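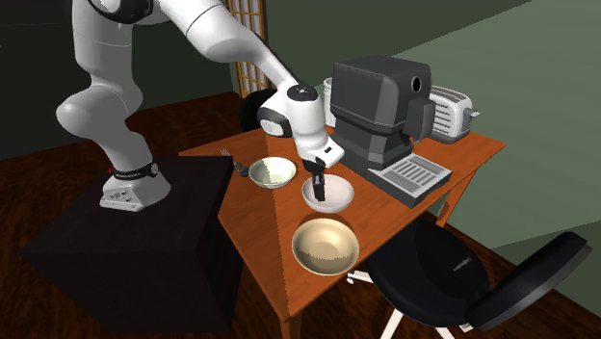 Manikandan Mudaliar wrote in to ask why anyone should trust a simulated run before bolting down a real arm. Fair question. Trust it for reach and not much else.

4. Rehearse the pick in the simulator

4.1 Set the pedestal height to match your bench.
4.2 Lower the closed gripper into the middle bowl. Stop when the tips are inside the rim.
4.3 Raise it and repeat for the other two bowls.
4.4 Save the joint positions as Trenley-2.

Note: The Nivley planner reports "path clear" very freely. Check the forearm against the coffee machine yourself.

CAUTION: A clean run on screen says little about your floor, your wiring or your bolts. Make the first real run at the lowest speed, with a hand on the stop button.

Stuvidik shop guide, June edition. Corrections to Muthu Thevar. Back to top

39 shares | 2 comments

Related
Mounting the pedestal
Sastry gripper: doubtful claims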